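Ticket: Trays don't match the shelf, discs sliding on lower shelf
Location: Todgate stockroom, carpeted side
Opened by: Marloes Verbeke
Status: Open (partly fixed)
Opened: April 2022

Hi all, me again with the shelving! I know there's already a ticket about the Uibo racks but that one is for the wobble, and this is a different problem, so please don't merge them like last time.

What's going on: the black trays we got from Hilico to replace the old ones are a bit too long for the top shelf if you put them in the way the sheet says (tab toward you). The tab ends up hanging over the front and people catch their sleeves on it. I've caught mine twice this week. Turn the tray so the tab points to the back and it fits fine, but then you have no tab to pull on, and you end up hooking a finger over the rim, and everything in the tray goes sliding to one end.

The second thing is the gray metal discs. They used to live in the old trays and now they're just lying on the lower shelf in their rows. They slide! If you bump the post they all creep forward a little. One went down behind the boxes in November and I only found it when we moved the whole stack.

What I tried so far, in order:

Tray sideways on the top shelf. Fits, but then you only get 2 trays on there before it gets silly, and one of them is always too near the edge.

Tray with the tab to the back. See above. Works if the tray is empty, annoying if it isn't.

Discs back in a tray. The tray takes them no problem, but the weight makes it bow in the middle when you lift it by the tab, and I don't love that. I put them back on the shelf.

Non-slip liner from the Ondar roll in the supply closet. Cut a piece 29 inches long for the lower shelf and it bunched up at the back within a day. Could be I cut it badly, I was using the kitchen scissors.

After all that I gave up on leaving every tray up there and started clearing the extras into a clear plastic bin on the floor, so at least the top shelf has some breathing room until we hear back from Hilico. 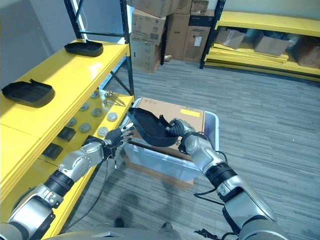 Yellow shelf by the box stack, a tray coming off the top, clear bin on the floor.

So that's the state of things. You can see how near the front left edge that one tray sits, and that's the spot where the sleeves get caught. The crossed-handle tool at the back of the lower shelf belongs in the tool drawer, I keep meaning to walk it over (if you're passing, please do!).

The bin isn't perfect either. It has a cardboard box in it, the one with the yellow label, and I don't want trays resting on that if the box is going back to Hilico. Does anyone know if it is? The label doesn't mean anything to me.

Reply from Hilico support, pasted in so it's all in one spot:
"The trays are made for the deeper version of the shelf. Please measure your shelf from the front lip to the back rail and send us the number. If yours is the shallow version we can exchange the trays, provided they're unused."

Well, they're not unused, are they. I've written back to ask if "unused" means never touched or just not scratched up. The order was for 70 trays and almost 5 weeks went by before they showed up, so I'd really like to avoid sending the whole lot back and waiting again.

Update, same ticket: measured the shelf. It's the shallow one, of course. I sent them the number and asked about a shorter tray with the same rim, because the rim itself is nice, nothing rolls out over it.

Update: tried the liner again with proper scissors and double-sided tape at the back corners. Much better! The discs stay put when I knock the post on purpose. I'd call that half of the ticket fixed. The tape is from my own desk so if it works long term could we order some?

Still to do:
Hear back from Hilico about the exchange
Find out whose box that is in the clear bin
Move the bin off the carpet and under the other yellow shelf, if it fits there
Tape for the lower shelf on the next supply order

Leaving this open. If you take a tray down in the meantime, please put it in the bin and don't set it back up on the edge.

Marloes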